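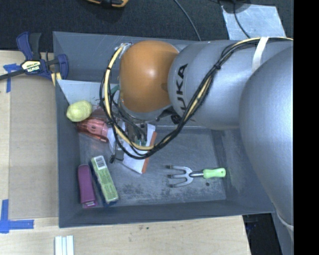

The Mondberg Tenants' Office is receiving many questions this month about how security deposits are handled when a lease ends. This thread sets out the rules that apply in our buildings. Most disagreements concern one point, the difference between damage and ordinary wear. Scuffs and dark smudges on a gray floor, of the kind seen in this bin, are ordinary wear when they appear on the floor of a rented room. No deduction may be made for them.

Ilse Kasten, Tenants' Office
25 Nov 2025

Home | Posts | Replies | Media | Notices

2/ Ordinary wear is the change that comes from living in a place with normal care. It includes faded paint, small nail holes, carpet worn flat in a doorway, and minor marks on floors. Damage is a change caused by neglect, accident or misuse. A burn in a countertop is damage. A door broken from its hinges is damage.

3/ The length of the tenancy matters. Paint that has been on a wall for many years has little value left, and a tenant who moves out should not be charged the full price of a new coat. The property manager must take the age of the item into account and must show that age in the written statement.

4/ The standard deposit for a one-bedroom unit at Ledesma Court is $600. It is held in a separate account and remains the tenant's money until a proper deduction is made. It may not be used by the manager for general repairs to the building.

5/ The deposit is not a substitute for the last month's rent. Tenants who withhold the final payment on that basis may find themselves in arrears. If you expect difficulty with the last payment, please write to us before it is due.

6/ Every tenant is entitled to a move-out inspection and may be present for it. Requests should be made in writing. The manager must offer a time within normal business hours and give at least 24 hours' notice of any change. A tenant who cannot attend may name another adult to go in his or her place.

7/ Please bring your move-in checklist to the inspection. If you no longer have your copy, the manager is required to provide one on request. Where no checklist was completed at the start of the lease, this office will generally treat a disputed mark as having been there already.

8/ Cleaning is a frequent source of complaint. A unit must be left as clean as it was on the first day. The manager may charge for cleaning that goes beyond this standard – grease inside an oven, for instance, or trash left in a closet – but may not apply a flat cleaning fee to every departing tenant.

9/ We are aware that a flat fee of $49 was listed on some forms used at the Stulen Street building. Those forms have been withdrawn. Tenants who paid this fee should send us a copy of their final statement, and we will take the matter up with the manager directly.

10/ Any deduction must be listed line by line, with the room, the item and the cost. Entries such as "general repairs" or "miscellaneous" are not acceptable. Receipts must be supplied when the work has been done, and a written estimate when it has not.

11/ Leave a forwarding address in writing. Deposits are returned by check, and a large share of the delays reported to us come down to a missing or incomplete address. Roommates who signed a single lease should also state how the check is to be made out.

12/ If you disagree with a deduction, write to the manager first and keep a copy. State which line you dispute and the amount you believe is owed. If there is no satisfactory reply, you may ask this office for a review. There is no charge, and you do not need a lawyer.

13/ A review is conducted by 2 staff members who have had no earlier part in the case. Both sides may submit papers and photographs. The decision is sent in writing to the tenant and the manager on the same day.

14/ Tenants at Burnley House should note that their leases are now handled from our main office. Inspection requests sent to the old address are being forwarded – there is no need to send them again. The updated move-out packet is available at the front desk in large print on request.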